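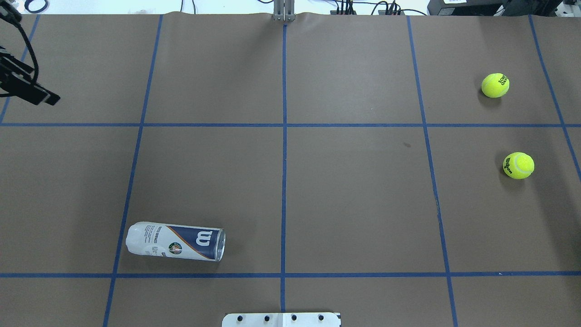 Furnero Releases Taped-Grid Layout Kit for Tabletop Sorting and Placement Exercises

KERNETPORT, 2 May 2026 – Furnero today announced the release of the Valtitz layout kit, a set of paper, tape and printed instructions for marking a tabletop into cells. The kit is intended for occupational therapy rooms, classrooms and training workshops where objects are placed, moved and recorded by position.

The kit contains brown paper sheeting, blue tape and a setup guide. The paper is cut to the length of the table and fixed at the edges before any tape is applied. Strips are then laid in two directions to form the cells. The supplied paper is smooth and has no printed pattern, and the tape color was selected for contrast against it under ordinary room lighting.

"Most of the requests we received were for a surface that could be put down in the morning and thrown away in the afternoon," said Venla Kemppainen, product manager at Furnero. "A molded board has fixed cells. With tape, the user decides the spacing."

The setup guide covers both parallel and fanned layouts. In a fanned layout the outer strips slant away from the center line, which gives wider cells along one side of the table. Cells do not need to be equal in size. Where a record is kept, the guide recommends naming each cell by row and column and noting the position of an object by the cell in which it touches the paper. An object resting on a strip is recorded under both adjoining cells.

Any household or sports item that sits on the paper without leaving a mark may be used. Tennis balls are suitable for basic exercises: they are easy to grip, they stand out against brown paper, and they are readily replaced. Because they roll, the table should be checked with a level before use. Objects are not included in the kit.

Furnero tested the layout at its Eskola site in April. Testing comprised 301 setups on tables of differing height and surface finish. Median setup time for one person working alone was 128 seconds after the table had been cleared. Tape overlaps at the intersections were pressed flat by hand and no roller was required.

"The overlaps were our main concern, as a raised edge can turn a ball," said Jouko Nurmi, who supervised the tests. "We changed to a thinner tape after the first week and kept it."

The kit is supplied in two sizes. The standard size contains paper and tape for some 300 feet of marked strip. The large size adds a second roll of paper and a spare roll of tape. Refills are sold separately under part number 378.

Orders ship from Kernetport. Institutions may request a sample sheet and a copy of the setup guide before ordering.

Press contact: Rafia Jafri, Furnero, Kernetport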